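Vukeo completes first collection phase of Kender handling dataset

May 2018

Vukeo has completed the first collection phase of Kender, a set of recorded handling examples intended for training grasp and placement controllers. The phase produced 972 recordings, of which 917 passed review and have been released to the project's development partner, Mandagi.

Each recording holds one attempt at one task, from approach to release. Operators guide the arm by hand controller while joint positions, gripper opening, motor current and wrist camera images are logged against a common clock. The longest permitted attempt is 45 seconds. Attempts that exceed the limit are stopped and kept under a separate label.

Kender concentrates on dense metal objects with a narrow gripping area, among them adjustable dumbbells with threaded bars. Small errors in finger position on such objects produce large turning loads at the wrist, and earlier collections at Vukeo, made mainly with cartons and light plastic parts, contained few examples of this kind.

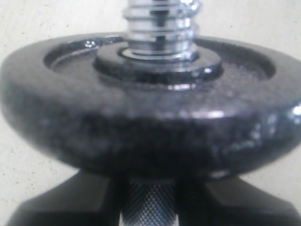 The task list is divided into 3 groups: lift and hold, lift and set down, and transfer between two marked positions. Start positions are drawn from a fixed table so that operators do not favour a convenient approach angle. Grip force is not preset. It is chosen by the operator and logged with the other channels.

Review was carried out in two passes. The first, automatic, rejected recordings with missing camera images or clock drift. The second was done by a reviewer who had not operated the arm in the session concerned. Slips and incomplete lifts were retained where the logging was sound.

"Failed attempts are useful to the learning system if they are labelled correctly," said Milagros Puma, head of data collection at Vukeo. "Most of our review time in January went on agreeing what should be called a slip and what should be called a release. The labelling guide now has separate entries for both."

Recordings are stored in the Flidar format, version 3, with calibration files for each session. Partners using earlier versions will need to update their readers before import.

A second collection phase will extend the task list to objects with loose or sliding parts.

Enquiries should be sent to the Vukeo press office.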